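Vrabec Home Arm: Set-up Guide
Section 2: Folding trousers and jeans

Before you start this section you should have the arms bolted down, the power box switched on and the towel routine from Section 1 working to your satisfaction. If towels are still ending up on the floor, go back and sort that out first. Jeans are harder. They're heavy, they have buttons, and one leg always wants to go somewhere the other one doesn't.

I get asked all the time whether the Vrabec can "do the laundry" yet. No, it can't! It can do a few bits of the laundry, some of them rather well, and I'd much sooner you knew that now than after an afternoon of shouting at it. On my own test pile of 100 pairs it folded 34 with no help from me at all. The rest needed a nudge, or a full rescue, or (the black skinny ones) me giving up and folding them myself. That was in April, with the software that ships with this guide.

What you can do is show it how you fold. You do that by hand with the grippers, and the arms then try to copy you.

What you need

A pair of hand-held grippers, charged, with their pads wiped clean
Jeans or trousers, washed and properly dried
A bed, a big table or anything flat that you can reach across
The Wastivix app open on your phone, with the lesson set to Trousers

Showing the first fold

1. Lay the jeans out with the back pockets facing up. Smooth them with your hand, but don't iron them or fuss over them. The arms need to learn about wrinkles.

2. Press Start in the app and wait for the beep.

3. Bring the first gripper down with its fingers open. Stop just above the cloth and pause while you'd count "one" in your head.

4. Close the fingers on an edge, taking in both layers if the jeans are already folded over. Pinch with the pads, and keep the cloth well up between them so it can't slip out of the end.

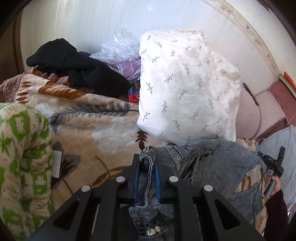

Fig. 1. Pinching a folded edge of the denim between the blue pads.

5. Hold the other side still with the second gripper, or with its body resting lightly on the cloth if you haven't got the hang of two triggers yet. I hadn't for ages.

6. Lift, carry the edge across, lower it, then open. Let the fingers come right off the cloth before you move away, or you'll drag the whole fold back with you.

7. Press Keep if you liked it and Bin if you didn't. Be strict. Ankit Mathur, who did the first round of testing with me, kept everything, and his arms learned to fold exactly as badly as he did when he was tired.

CAUTION: Keep cables clear of the fold line. If a gripper cable gets tucked into a trouser leg and you then lift, you can pull the plug half out and lose the lesson.

CAUTION: Hands off the fingers while the trigger is moving. They won't break anything of yours, but they do nip.

Note: You don't need to tidy the room. I used to clear everything away before a lesson and it made things worse. The arms did lovely work on a bare sheet, then froze the first time they met a pillow and a patterned blanket. Now I teach on whatever's there, and I move on to a different blanket every so often.

Picking up without grabbing the bedding

The most common fault by a mile is the gripper coming up with jeans and blanket together. A person feels the difference between denim and quilt without thinking about it. The machine has cameras and a fair bit of hope. You can help it a lot by how you approach.

8. Come in from above with the fingers angled a little towards each other.

9. For practice pinches, aim for the middle of the flat cloth first, well away from the waistband. Buttons and thick seams can wait until it's picking up plain denim reliably.

10. Squeeze gently until the cloth bunches up between the pads, then lift a finger's width and stop. If the blanket rises too, open, back off and try again a bit higher. 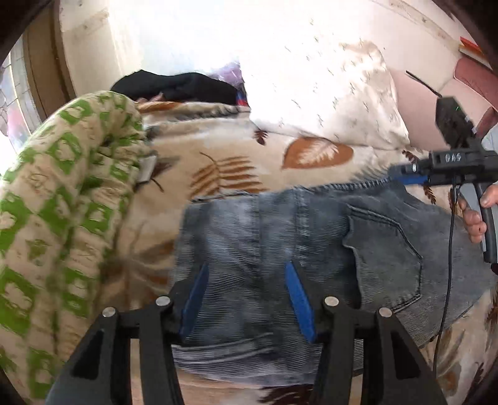 Once that feels natural, go on to the waistband, which takes more patience. I get the best results by going in slowly and letting the pads straddle the seam before I close. Rawan Tannous does it in one quick swoop and gets better results than I do, so by all means ignore me.

11. Repeat steps 1 to 10 with as many different pairs as you can find. Borrow some. Stiff, stretchy, faded, enormous, it all helps.

12. When the bar in the app turns green, press Learn and leave it overnight.

How many goes does it take?

More than you'd like. My own set-up had 900 recorded folds behind it before I trusted it with the door shut. You'll see the first sensible attempts long before that, and do let it have a try early on, if only because it's good fun to watch.

If it goes wrong

It folds, then unfolds. The release is too quick in your recordings. Redo step 6 slowly and bin the old ones.

It pinches thin air. Wipe the pads and the lenses, then run Height Check from the Wastivix menu.

It folds one leg and looks finished. Mine still does this with long trousers. Lorraine Mellor has a fix in testing and it'll arrive as an update.

It stops dead at a pile. Piles are beyond it for now. Pull out one pair, lay it flat and press Resume.

Socks are in Section 3, and they're a separate kind of misery, so have a cup of tea first.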